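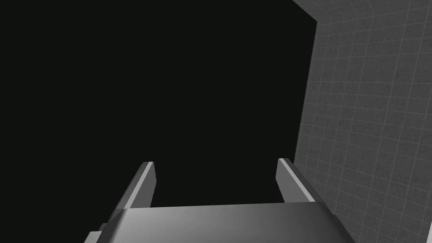 She has run the little bakery in Grerness for nearly 19 years, and she still gets up at 3, long before the first bus, and puts the kettle on before she so much as looks at the dough. "I can't talk to anybody until I've had my tea," she told me, laughing, and then talked to me for the better part of the morning, which I hadn't expected and enjoyed very much.

Her rye starter came from her grandmother in Stitska, carried over in a jam jar wrapped in a wool sock. "My mother held it on her lap the whole trip," she said. "She was more worried about that jar than about me, and I was nine!" The jar is long gone, but the starter is fed every night with flour from the Aidoo mill, and she won't hear of using any other (she tried once, one December, when the roads were closed, and she still makes a face about it).

We got to talking about the room where people sit with their coffee, and what makes a place feel like somewhere you want to stay.

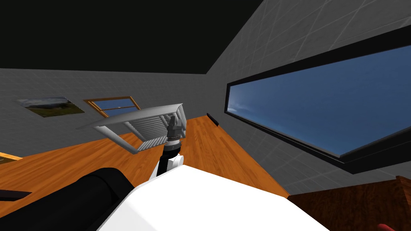 A wood floor, gray tile, and a green field in a frame beside the little window.

"People will forgive you a wobbly chair," she said. "They won't forgive a cold room." She has strong feelings about music too, mostly that there shouldn't be any before 10.

I asked if she ever thinks of slowing down. She went quiet for a bit and cut me another slice, with far too much butter on it. "My daughter wants to learn the rye," she said. "So I have to stay at least until she stops rushing it. After that, we'll see."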